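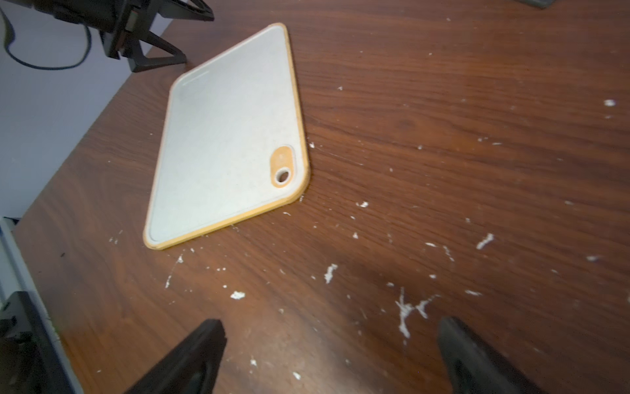 Oportunidades > Cozinha e restauração

Procuramos ajudante de cozinha para a Markell

A Markell é uma casa de almoços pequena, com uma cozinha ainda mais pequena, e desde maio que andamos a servir mais refeições do que alguma vez pensámos servir (ficámos muito contentes, e também um bocadinho cansados!). Chegou a altura de juntar mais uma pessoa à equipa, alguém que goste de cozinhar para os outros e que não se importe de descascar cebolas logo de manhã, com o rádio ligado e o café ainda a subir.

O trabalho é de preparação, sobretudo: lavar e cortar legumes, adiantar sopas, pesar e etiquetar, arrumar a câmara e dar uma mão no empratamento quando a sala enche. Temos 80 lugares sentados, contando com o pátio, e à hora de almoço a coisa anima-se bastante. Quem cá está ensina com gosto. O Nazar Derkach trata dos fundos, dos guisados e do pão, e o Clyde Szabo faz as sobremesas e é com ele que se combinam as folgas.

Não pedimos curso nem anos de experiência, embora sejam bem-vindos. Pedimos pontualidade, cuidado com a higiene e vontade de aprender a afiar uma faca como deve ser. É preciso perceber e falar português o suficiente para seguir uma receita e avisar quem vem atrás com uma panela quente. Se tiver formação em segurança alimentar, diga-nos; se não tiver, pagamos nós.

O horário é das 8h às 16h, com cinco dias de trabalho por semana e dois de descanso seguidos. O salário é de 1000 euros brutos por mês, mais refeições e subsídios de férias e de Natal. O contrato é de um ano, renovável, e gostávamos muito que fosse para ficar.

Para se candidatar, escreva-nos umas linhas a contar quem é e o que gosta de cozinhar, mesmo que seja só arroz de tomate para a família, e entregue-as ao balcão com o seu contacto, ao cuidado de Faisal Hashmi. Recebemos candidaturas até 7 jul 2022 e respondemos a toda a gente, mesmo a quem não pudermos chamar para o dia de experiência, que é pago.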